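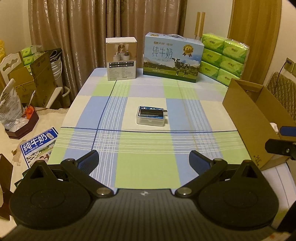 Attachment 1. Clear box with frosted lid, middle of the table.

Ticket: Preltell dictation stops listening part-way through a session
Status: Closed by customer
Product: Preltell for desktop, with Plallidel headset

Opening message

Hello, and thank you in advance to whoever picks this one up. I have used Preltell very happily for the best part of a year and I don't like to complain, but something has gone wrong this month and I am losing work, so I had better write it all down while it is fresh.

I am typing up my late aunt's recipe notebooks for the family. We call them the Polishchuk books, after the street she lived in, and they are written in pencil in a hand that only my cousin and I can still read. My own typing is dreadful, so I read each page aloud and let Preltell put the words in. It had been going beautifully (it even learned to spell "caraway", which it used to hear as "carry away").

What happens now is that I get 28 minutes into a session and it stops. The little green dot stays green. The wave at the bottom of the window goes flat, and no more words arrive, but there is no message of any sort, so if I am looking at the notebook and not at the screen I carry on reading to myself like a fool. On Saturday I read out the whole of the plum dumplings and most of a goose before I looked up.

If I unplug the headset and plug it back in, it comes to life again and is perfectly good until the next time. Closing Preltell and opening it again does nothing at all. I hope that is some use to you.

First reply from support

Thank you for such a clear account, and I am sorry about the dumplings. Could we ask you to try a few things and tell us what you find?

Please open Settings, then Sound, and see which microphone is chosen. If it says "Default", change it to the Plallidel headset by name.
Please plug the headset straight into the computer if it is going through a hub at the moment.
When it next stops, please try the headset in another program, such as the ordinary sound recorder, before you unplug anything.

It would also help to know whether it stops sooner when you leave long gaps between sentences.

Customer, next morning

Well, I have been through the list, and it has taken me longer than it should have, as my neighbour came round in the middle of it with a bag of rhubarb and stayed for tea.

The microphone was on "Default". I have changed it to the headset by name. Preltell asked if I wanted to train it on my voice again and I said yes, which meant reading that long passage about lighthouses. It still stopped.

There was a hub, I'm afraid. I had forgotten all about it, as it lives behind the curtain. The headset now goes straight into the side of the laptop. Still stopped, although it did last a bit longer, or I thought it did.

The sound recorder test was the interesting one. When Preltell went deaf I opened the recorder without touching the plug, and the recorder couldn't hear me either. So I suppose Preltell may not be to blame, and if so I apologise for my tone in the first message. 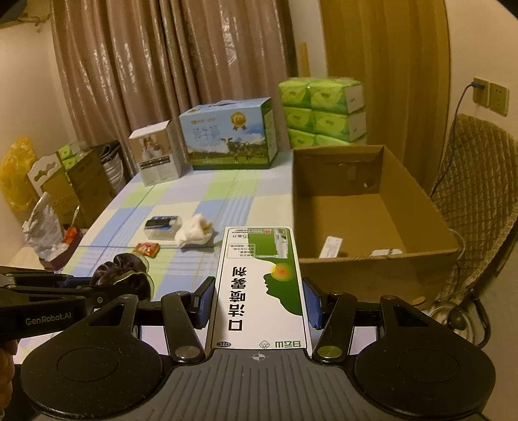

The other thing I ought to mention is my voice, in case you think it matters. I have had a cold and been rather croaky, and I did wonder if Preltell was simply giving up on me. My throat has felt very much like the one on the front of the throat spray box, the green head with the red-orange glow just where it hurts. But my cousin took over for an evening, and she has a voice that could call cattle in, and it went flat on her in just the same way, halfway down a page of pickles. She would like it noted that it also turned her "brine" into "Brian" all the way through.

As for the gaps, yes! I think you are on to something there. When I rattle along it keeps going. When I stop to puzzle out a word, and some of these pages need a good deal of puzzling, that is when I come back and find it has gone. I left it completely alone while I made lunch, with the headset on the arm of the chair, and when I came back after 22 minutes it was dead.

I don't know if it has anything to do with it, but the laptop had one of its big updates in April, and a program called Skiltier appeared next to the clock afterwards. It says it is looking after my battery. I never asked it to, but it seemed polite so I left it.

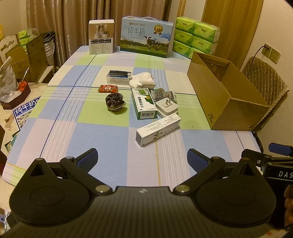 Shigeru Hoshino wrote back that Skiltier was very likely the culprit, and that the lunch test had been more helpful than anything on his own list. It can turn off the power to anything plugged in that has been quiet for a while, he said, and the headset doesn't always wake up properly when it is wanted again. Preltell keeps its dot green all this time as the headset is still on the list of devices. He agreed that this was misleading and has passed it on to the people who look after the program.

His instructions, copied in here so that I can find them again:

Right-click the Skiltier picture next to the clock and choose Preferences.
Open the page called Connected Devices.
Find the Plallidel headset and change "Rest when quiet" to "Never rest".
Press Apply. The window closes without saying anything, and that is normal.
Restart the laptop with the headset plugged in.

He also suggested turning on the silence warning in Preltell, under Settings and then Alerts, and setting it to 2 minutes, so that there is a chime if no sound is coming in. And he told me how to add words to the dictionary by hand, which I had been wondering about for months and been too shy to ask.

Customer, final message

Dear Shigeru, I have done everything as written. I had a little trouble finding the Connected Devices page, as on mine it is under a button with three dots, so you may like to put that in for the next person. Once I was in, there it was, "Rest when quiet", with a tick beside it.

I have now had a session of about 5 hours, with breaks for tea and one very long pause over a word that was either "marjoram" or somebody's surname, and it never once stopped. The chime went off when I was in the kitchen and frightened the life out of me, but I would much rather have it than not. I have added "brine" to the dictionary, and "kasha", and my aunt's name, which Preltell had been giving a different spelling every time.

I redid the plum dumplings first. The goose can wait until my voice is better, as it goes on for pages and she gets quite cross with the reader towards the end of it.

Please close the ticket, with many thanks. If it comes back I shall write again under the same number.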